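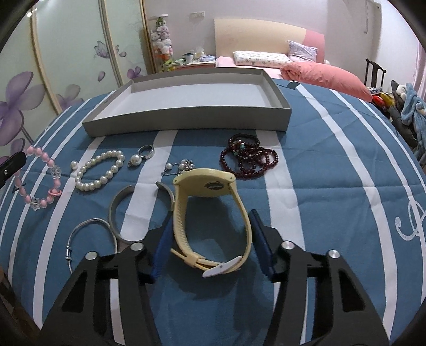

Evton Sleep Band: a review

I paid $135 for a wristband that tells me I am tired. My knees used to handle this for free.

The Evton counts your sleep, your steps and something called Calm. Setup took 11 screens and a password I have already lost. The strap is soft, and the battery lasted 8 days, which is 2 fewer than the box claims and still longer than most of my hobbies.

Sleep scores are where it gets personal. I spent an evening on the couch watching a cooking show and was awarded a nap. Wai-kit Tam, who borrowed it in June, got a Calm rating of 11 during an argument with his landlord. He wants it back.

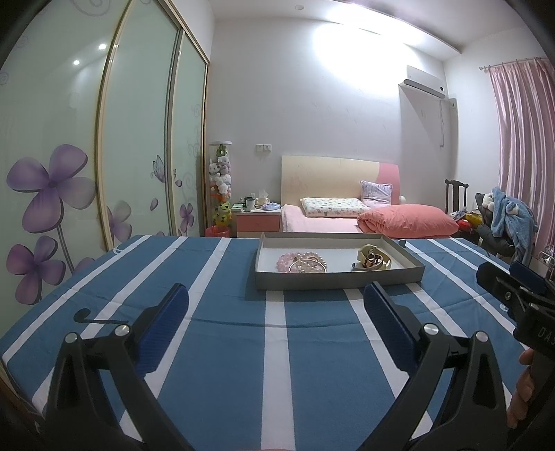
The app

Cluttered, nosy and fond of badges. The older Yammine app was uglier, but it let you switch off the morning greeting.

Should you buy it?

If you like being graded in bed, yes. I'm keeping mine for the alarm, a gentle buzz that even Chun-yin Lu sleeps through.

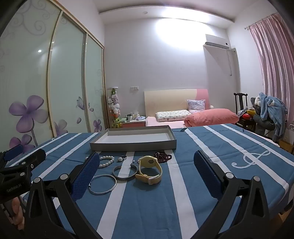
Yellow watch, with a couple of metal bangles.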